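Drinadska Bimanual Box Set

README for the September release

What this is

A set of teleoperated demonstrations recorded on two-armed robots, for training policies that take camera images and joint readings as input and give arm and gripper commands as output. All the tasks involve an open cardboard box on a table and something that goes into it or comes out of it. The set was put together at Drinadska by the people who also run the robots, and most of what follows is what we wished we had written down while recording the first batch.

If you only want to load the data, skip to "Folder layout" and "Known problems". Please do read "Known problems".

Tasks

There are 5 task folders.

box_pick: take one object out of the box and lay it on the table.
box_place: take one object from the table and put it in the box.
box_flap: fold one raised flap down and let go of it.
box_shift: move the box along the table with both grippers, without lifting it.
box_cable: take a coiled cable out of the box and lay it down still coiled.

Each folder holds 84 training episodes. A further 70 episodes, spread across the tasks, are kept in a folder called heldout and should not be used for training or for picking checkpoints. The cable task is the hardest of the lot and has the longest episodes. If you are short of time, start with box_flap, where a small policy gets somewhere quickly and mistakes are easy to see.

An episode starts with both grippers open and clear of the box. It ends when the operator presses the pedal, which should be just after the grippers have let go and backed off. In practice some operators press early and some press late. We left the late ones alone. Early ones were thrown out if the last grasp was still closed.

Cameras

Every episode has 4 video streams: one on each wrist, one on the head and one fixed at the side of the table. The wrist streams matter most for these tasks. In our own runs, dropping the side camera made little difference, and dropping either wrist camera made the flap and cable tasks much worse.

The wrist cameras look along the gripper, so the fingers take up a good part of the lower image at all times. Do not crop them out. The position of the finger pads relative to the flap is often the only clue to whether a grasp is about to work. We tried a version with the bottom third cropped away and the policy closed on air.
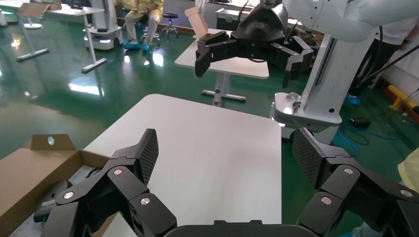

Gorness, September

The wrist view from the left arm takes in a lot besides its own table. With the fingers wide open you get the white tabletop between them and the open box off to the lower left, partly behind a finger, and then a good stretch of floor, other tables, a second white arm with the same kind of gripper, and people. All of that is in the training images. We did not put up screens. A policy trained on this set will have seen other robots and other boxes in the background, and it should learn to leave them alone, but a policy trained on one task folder alone sometimes turns towards the wrong box. Mixing at least two folders made this rarer for us.

Two things about the room are worth knowing if you plan to augment the images. The floor is glossy green and picks up long streaks of glare, which move around in the wrist view as the arm moves. The tabletops are white and have a slight sheen of their own. Strong brightness jitter on top of that washes out the table edge, and we would keep it mild. Hue shifts are fine in small amounts.

The grippers

Both arms carry the same black two-fingered gripper, with linkage fingers and long flat pads. The gripper channel in the data runs from 0 (closed) to 1 (fully open) and is the measured opening, not the commanded one. The commanded value is stored separately under action. The two differ whenever something is held, and the gap between them is a usable sign of contact. Gerardo Caputo trained a small contact classifier on that gap alone and it did well enough that we used it to find dropped grasps during checking.

The pads have a fine crosshatch texture. Grip on plain cardboard is good. Grip on shiny tape is poor, and you will see operators go for the bare part of a flap when they have the choice. Left and right grippers were swapped once during the Monti sessions for a repair and swapped back later. The calibration file in each session folder is correct for the gripper that was fitted at the time, so use that one and ignore any global file you may have from an earlier release.

How the episodes were recorded

The operator holds a pair of leader arms and the robot follows. Recording runs at a fixed rate and all streams are stamped from the same clock. Before each episode the box is set down by hand inside a taped area, turned however the person setting it down likes. We did not use a grid or a random number table for this. For the first batch we did, and it slowed everything down while giving box positions that looked no more varied on a plot.

Objects were changed every few episodes. The object list is in objects.csv, with a short name and a weight for each. Boxes are plain brown cardboard in several sizes. Boxes wear out: flaps go soft after a few days of folding, and a soft flap behaves differently from a stiff one. The column box_age in the episode table has three values (new, used, soft), judged by whoever was setting up. Treat it as a rough label.

Operators are listed by letter only. Operator C is much faster than the rest, and a policy trained on all operators without any speed conditioning tends to hesitate before a grasp. Resampling episodes to a common length did not help. Giving the operator letter as an extra input did.

Checking and removal

Every episode was watched once by someone other than the operator, at double speed, using the head and left wrist streams. An episode was removed for any of these:

a stream missing or frozen for more than a few frames
a hand inside the taped area during the task
the arm stopped by its own safety limit
the object left outside the box in box_place, or left inside in box_pick
an early pedal press, as described under "Tasks"

Clumsy but successful episodes were kept. So were episodes with a missed grasp followed by a good one, which have retry set to true in the episode table. We think these are among the most useful in the set and would advise against filtering them out. Gualtiero Sartori went through all the retry flags a second time, as the first pass had been uneven between checkers.

Folder layout

Each task folder has one subfolder per session, named by site and a running number. Inside each session:

episodes: one file per episode with joint readings, gripper readings, actions and timestamps
video: one file per stream per episode
calib: camera and gripper calibration for that session
session.txt: free notes from the people in the room

The session notes are uneven. Some are a single line and some go on for a page. They are worth searching if an episode looks odd. The loader, Jilance, reads all of this except session.txt and returns matched frames and readings. It drops frames with no matching joint reading within half a frame and prints how many it dropped. If it prints more than a handful for one episode, please report it.

People in the pictures

Staff appear in the background of many wrist and side streams, seated or walking past. Everyone who worked in the room agreed to this in writing before recording. Faces in the head and side streams have been blurred. The wrist streams were blurred by the same tool, but the arm moves fast and the tool misses some frames. If you find a clear face, send the episode name and the frame number and we will fix it in the next release. Audio was never recorded.

Known problems

Left wrist exposure hunts. When the arm swings from the table towards the bright part of the floor, the image goes dark for a moment and recovers. This is worst in box_shift. We have locked the exposure for new recordings, but not for anything in this release.

Time offset in early Monti sessions. The right wrist stream lags the rest by around two frames. The offset is written in calib and Jilance applies it. If you wrote your own loader, you must apply it yourself.

Cable ends. In box_cable, the coil is sometimes tied and sometimes only wound. The two are not labelled. Wound coils fall apart more often, and some episodes that passed checking have a loop hanging over the table edge at the end. Whether that counts as success is up to you — we counted it as success when the loop was shorter than the table leg.

Few left-only grasps. Most operators are right-handed and it shows. For box_pick in particular, the left arm spends a good deal of time open and waiting. Mirroring the data is possible for the head stream but not for the side stream, and mirrored wrist streams need their calibration mirrored too.

One table height. All sessions used tables set to the same height. We would not expect a policy from this set to cope with another without some new examples.

Changes since the last release

Added box_cable. Removed the old box_tape task, which had too few good episodes to be worth keeping. Renamed gripper_pos to gripper_open in all files. Fixed swapped left and right video names in one Gorness session. The held-out folder is new, and its episodes were all recorded after the training ones, with some objects that do not appear in training. These have unseen set to true in objects.csv.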